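What Comes Back in the Box: Sorting Mixed Returns at Pladel

Ebere Oyelaran has a rule about trays: they should be darker than anything that goes in them, and they should have a rim. The second part came later than the first. For two years her sorting tables at Pladel were flat, and small parts rolled off them.

Pladel runs a lending store for teaching materials. Schools, evening classes and a handful of libraries borrow kits of counting pieces, building blocks, craft supplies and simple measuring tools, keep them for a term, and send them back. The store holds 462 kits at present. Oyelaran has been in charge of returns for six years, and she agreed to go through the process in detail on a February morning, between two deliveries.

"People assume the work is in sending things out," she said. "Sending out is a packing list and a roll of tape. The hours are in what comes back."

What comes back is mixed. A kit leaves with its contents in labeled bags, and the bags seldom survive a classroom. Pieces from one kit end up in the box of another, along with items that belong to no kit at all. Oyelaran keeps a log of these, and the log stood at 2,766 entries when we spoke. It records the type of object, the material if it can be determined, and what was done with it. Buttons and pencil stubs account for most of the entries.

The first step is the tip-out. One box is emptied into one tray, and no second box is opened until the tray has been cleared. Oyelaran regards this as the only instruction that matters. She will accept variation in everything that follows, including the order in which pieces are picked out, but two boxes in one tray is an error that cannot be undone by inspection.

"If you have a red cube and a green cube and two boxes that each should have a red cube and a green cube, you can't work backward," she said. "They have no serial numbers. You have lost the information."

The trays are the result of some trial. The original tables had a pale laminate top, and pale wooden pieces were hard to pick out against it. Vojtěch Charvát, who fits out the workroom, first tried sheets of felt. Felt held the pieces still but also held splinters, glitter and dust. He then bought shallow trays in several colors from a catering supplier and left them out for a month to see which ones the sorters reached for.

"Black was good for everything except black parts," Charvát said. "White was bad for most things. Dark blue was used the most, and I did not ask for a reason. I ordered more dark blue."

The rim matters for a different purpose. A sorter will often push pieces to one side with the edge of the hand, and the rim gives a stop. Charvát considers a squared corner more useful than a rounded one, on the grounds that a cube pushed into a square corner stays flat against two walls and can be picked up by its free faces.

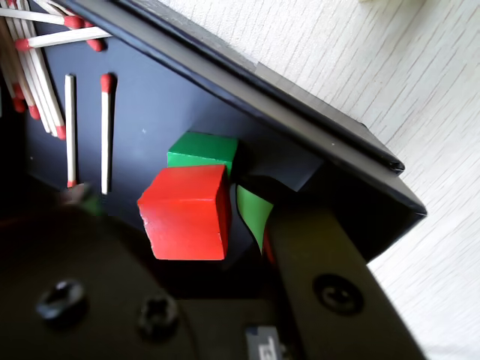 Wooden cubes are the easiest class of object in the store, according to Oyelaran, and also the one where opinions differ most. The question is when a chipped cube should be withdrawn. The rule at Pladel is based on touch. A sorter runs a thumb along each edge. A chip that is smooth is recorded and the cube goes back into stock. A chip that catches the skin means the cube goes to the bench to be sanded. A cube that has been sanded twice is retired to the craft kits, where it may be glued or painted over.

Babak Nazari, who does the bench work in the afternoons, would prefer a stricter rule. He pointed out that a chipped corner exposes bare wood, and that bare wood takes up moisture and dirt more readily than a painted face.

"It is a cosmetic problem for one term and a structural problem after ten," Nazari said. "But I understand the other side. If we retired every cube with a mark on it, we would have no cubes."

Wear on the flat faces is treated more lightly. Cubes are stacked, dragged and knocked together, and the top and bottom faces lose their gloss well before the sides do. Oyelaran does not record face wear unless the color has become hard to identify. Sorters are told to judge color under the overhead lamp only, never by the window. In the late afternoon the window light makes a dull red look brown, and on one occasion a whole set of red cubes was filed under the wrong code.

Size is checked after color. Suppliers differ, and two cubes that look alike in the hand can differ by enough to make a tower lean. The store once bought from Wason and later from Hashemi, and the two ranges were never meant to be combined. Nazari made a gauge from a strip of scrap board with two square notches cut in it. A Wason cube drops through the first notch. A Hashemi cube does not. The gauge hangs from a nail at the end of the bench.

"It took me less than 20 minutes to make, and before that we used a caliper," he said. "The caliper was more accurate than the job needed, and it was always in somebody's drawer."

Matches are a separate subject, and Oyelaran was firm on it. Some of the craft classes use matches for model building, and the craft kits are supplied with headless sticks made for that purpose. Matches with heads are not on any packing list. They are still found in returns from adult classes from time to time. The procedure is to stop the tip-out and take the matches out by hand before anything else is moved. They go into a lidded tin and the tin goes to a metal cabinet in the corridor.

"I don't want them dragged across a surface and I don't want them in the same bin as the paper," she said. "They come out first, singly if they have fanned out. Then you go back to the cubes."

The order is also practical. Thin sticks lying across each other shift when anything near them is touched, and a small flat piece can be hidden underneath. Charvát noted that the item most often missed at first pass is a thin one lying under a thick one. Flat shapes with a curved outline are a regular case, leaves and petals in particular. They lie close to the tray floor and offer no edge to the fingertip. He suggests sliding them to the rim and tipping them up against it.

A second pass is standard. Once the tray appears to be clear, the sorter lifts it, tilts it toward one corner and looks along the floor of it from the low side. The time allowed for a kit, including both passes, is 39 minutes. Ákos Bakos, who draws up the weekly plan, arrived at that figure by timing a month of returns and discarding the longest and shortest. The previous allowance had been 44 minutes.

"The five minutes came off because of the trays and the gauge," Bakos said. "I did not ask anyone to work faster. I would expect the number to go up again if we took on more of the craft kits."

Whether that will happen is undecided. Pladel has been offered the stock of Tando, a smaller lending store whose kits are mostly craft supplies. Oyelaran has looked at the inventory and has reservations. The contents are listed by weight, which gives a sorter nothing to check against at the piece level. A kit could come back at the correct weight with half of its parts replaced by something else.

"We would have to write a new list for every box before we could lend any of them," she said. "That is a winter of work for two people – possibly longer. Then again, the boxes themselves are very good. They have lids that stay on."

She has asked for six of the kits on trial. They are due at the end of the month, and Charvát has cleared one shelf next to the metal cabinet to keep them apart from the rest until the lists are written.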